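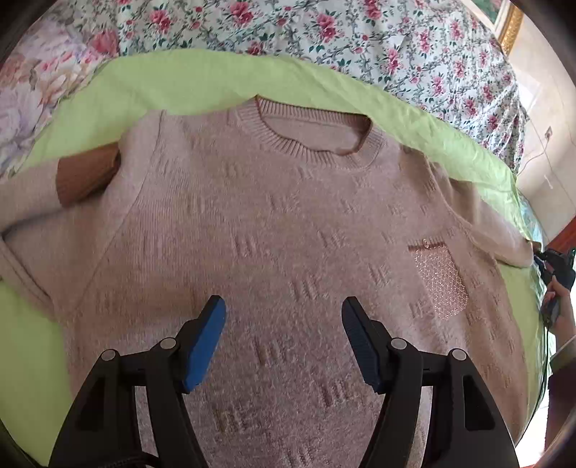
Ticket 1163: Listing count on shop dashboard does not match inventory export
Opened by: Telma Salinas
Product: Zesier Inventory, web version
Connected store: Dredel
Priority: Normal
Status: Closed

Original message

I sell secondhand knitwear through Dredel and keep my stock in Zesier. My dashboard in Zesier says 1,163 active items. When I export to CSV I get 1,113 rows, not counting the header. The storefront on Dredel also shows 1,113. I don't know which number is right. It was fine in August. I noticed it in September when I was doing my quarterly count.

Things I have tried:
Logged out and back in.
Exported again from a different browser. Same 1,113.
Pressed Sync Now twice. It says "Sync complete" both times.

I have not deleted anything in bulk. The last big thing I did was move the sweaters out of the general Tops category and into their own category, Knits - Pullover.

Telma

Reply from support, 9:40 am

Hi Telma, thanks for the detail. Could you send us the following?

The category breakdown from Reports > Stock > By Category.
The error log from Settings > Connections > Dredel > View log. Set it to show warnings as well as errors.
Whether you use variants (sizes or colors under one parent item) on any of your listings.

Please don't press Sync Now again until we have looked at the log. Each manual sync clears the warnings from the one before it.

Telma Salinas, 11:15 am

Breakdown attached. Knits - Pullover shows 249 on the report. If I open the category and scroll to the bottom, the list stops at 199. So that is the 50 right there.

The log has one warning repeated over and over: "Parent reference not resolved, item skipped." No errors.

I don't use variants. Everything I sell is a single piece. The only thing close to that is the label printing add-on from Gikier, which makes its own item numbers. I set it up last spring and haven't touched it.

Reply from support, 1:05 pm

That helps. The label add-on is probably involved. Older versions of it save each item number as a variant under a hidden parent record. When you moved the sweaters to the new category, the parent records stayed behind in Tops. The dashboard counts the items either way. The export and the Dredel feed only count items whose parent is in the same category, so they skip the rest.

Your items are not lost. Please try this:

1. Go to Settings > Add-ons > Label Printing and check the version. If it is below 22, update it.
2. Pause the Dredel connection. Do not disconnect it — disconnecting removes your listing links and you would have to match them by hand.
3. Open Tools > Repair > Rebuild item links. Choose Knits - Pullover only.
4. When it finishes, run a new export and check the row count.
5. Turn the connection back on.

The rebuild can take a while on a category that size. You can close the tab.

Telma Salinas, 3:30 pm

Version was 19, now 22. Paused the connection. The rebuild stopped at 64 percent with "Record locked by another session." I don't have it open anywhere else.

Reply from support, 3:50 pm

We see an open session on your account from the Ekinci scanner app. It holds a lock on the last record it scanned, even if the phone is asleep. Please open the app on the phone, go to Account, and choose End session. Then start the rebuild again from step 3. It will pick up where it left off.

Telma Salinas, 4:45 pm

It was the old phone in my desk drawer. Ended the session and the rebuild went through. New export has 1,163 rows. Turned Dredel back on and the storefront is catching up, 1,140 at the moment.

One more question. Some of the sweaters came back with the condition field blank. I had them all filled in. Is that part of the same problem?

Reply from support, 5:10 pm

Yes. The condition was stored on the old parent record. Go to Tools > Repair > Restore fields, tick Condition, and pick a restore point from before you changed the category. Leave Price and Photos unticked so your recent edits stay as they are.

Telma Salinas, 5:35 pm

Conditions are back. Storefront says 1,163. You can close this.

Internal note

Cause: label add-on below version 22 leaves parent records in the old category after a bulk move. Rebuild blocked by idle scanner session. Linked to the known issue for bulk category moves. Asked the docs team to add the scanner step to the Rebuild item links page.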